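Last updated: April 2018

Dye notebook, Gokar shed. Madder vat, second go

Restarted the madder after the brown mess. Same root, the Ait Ali sack, ground finer this time. Salma ran it through the mill twice, dust everywhere, my sleeves are orange.

Weighed out 629 g root to 1610 g wool, scoured and alumed already. Water from the tank, not the tap. Tap is what killed the last one I think, too much iron. Asmaa says chalk, not iron. We'll see.

Heat up slow. Held at 70 C, lid half on. Hicham wanted to push it hotter to save the afternoon, said no. Browns come out above that, every time. Stirred when I remembered to. Color at the first pull: brick, a bit flat. Second pull much better, real red with some orange in it. Left the skeins in to cool overnight.

Litelley yarn took faster than the Mimau. Mimau still feels greasy to me, want to re-scour a hank and put it in the exaust bath next to an untreated one. Tag them with KNOTS this time, the paper tags dissolved again.

Also: alum nearly out. Jong-dae ordering, ask him for the fine stuff and not the lumps.

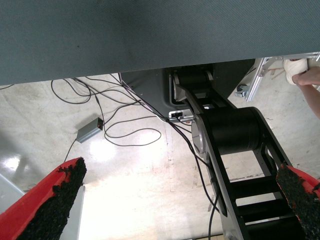
Red for the Litelley order still not settled. They sent back the last card with "warmer" written on it and nothing else. Held the second-pull skein against a few reds and it's a good way off a plain red like the gripper fingers over the concrete, more earth in it, which I like and they might not. Could try a pinch of weld on top. Small test first, one hank, don't touch the main lot.

To do: strain vat, dry the spent root, pH strips, write up the scour times properly befor I forget them. Rinse water goes on the back bed, not down the drain.

Comments

Asmaa C.: Still say chalk. Put a spoon of it in a jar with the tap water and a jar without and look tomorrow.

Hiba Qudah: did the overnight skeins go darker? mine always do

Jong-dae: Alum ordered, fine grade. Wants 3000 g minimum so we're set till October.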